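3.2 Surface finish and cleaning time

Cleaning time was recorded for 253 metal parts taken from two workshops, Histus and Drirnix. Each part was wiped by hand with the same cloth and the same mild soap until no residue showed under a desk lamp. Parts with a polished finish were left out of this section – they are covered in 3.4.

Flat areas took little time in both workshops. Most of the work went into screw heads, slots and inside corners, where the cloth had to be folded or replaced with a swab. Of the 853 swabs used, 489 went to slots alone. Liên Trình repeated the timing on 19 parts and found the same order of difficulty.

Drirnix parts had fewer openings per part, so the totals should not be compared directly. We report time per opening instead.

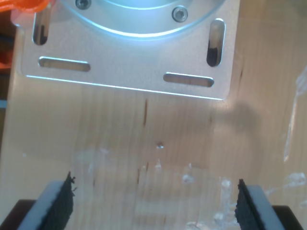
Page last modified: January, 14:20

Figure 4. Satin-finished aluminum plate with elongated slots and hex socket screws.

Recesses in screw heads were timed separately from slots. A recess was counted as clean when a dry swab came out unmarked – the same rule used for blind holes in 3.1.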